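The Halulside Budget

Vilhjálmur had the spreadsheet open before he had his coat off, and by nine he had already changed his mind twice about the grippers. 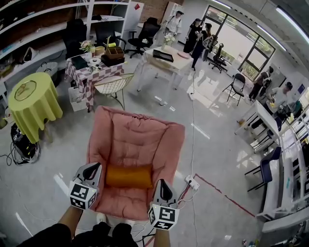 "Five hundred cushions," he said. "That's what I want it to have done before we spend a penny on arms. Pick up, put down, five hundred times, with people doing the holding. Then we'll know what we're buying!"

Skarphéðinn Lauritsen liked this very much. He had come over from Maltum on the Friday bus with a notebook full of prices, and he had never in his life been asked to plan for something so new. Back at Maltum he ordered lift parts and floor polish. At Halulside they were going to have machines that tidied a sitting room, and he, of all people, was going to work out what they cost.

"The Ketilsson pair is dearer," he said, turning the pages, "but the fingers come off with one screw. One! I tried it on their stand. With the Kosier you need a bench and a good half hour."

"And how often do fingers wear out?"

"They didn't want to tell me, so I'd say often."

Vilhjálmur laughed and typed 46 into the box marked spare fingers, then looked at the total and whistled. It was still under. He couldn't believe it was still under. He had left a whole column for things they'd forgotten, and it had chargers in it now, and a second set of batteries, and floor tape (they got through such a lot of floor tape), and there was room below that.

"Lease the arms, buy the grippers," said Skarphéðinn. He had been saving this up since the bus. "Arms get better every year, so let Kosier take the old ones back. Grippers are what we'll know by heart. We should own those."

"Say that again on Monday, to everyone."

"Will they listen?"

"They'll want to know how long it takes to pay for itself. People always do."

Skarphéðinn had that too. He had done it at the kitchen table with his daughter's calculator, once with the Ketilsson price and once with the Kosier, and it came out at 53 weeks for one and 89 for the other. He pushed the notebook across. Vilhjálmur read down the page with his finger, moving his lips a little, and at the bottom he stopped.

"You've put in training days."

"Well, yes. Someone's got to learn to look after them. I thought I might, if you'd have me up here for it."

Vilhjálmur pulled the keyboard towards him and added a row. He typed Lauritsen, travel and lodging, and left the amount blank.

"What's the bus these days?" he asked.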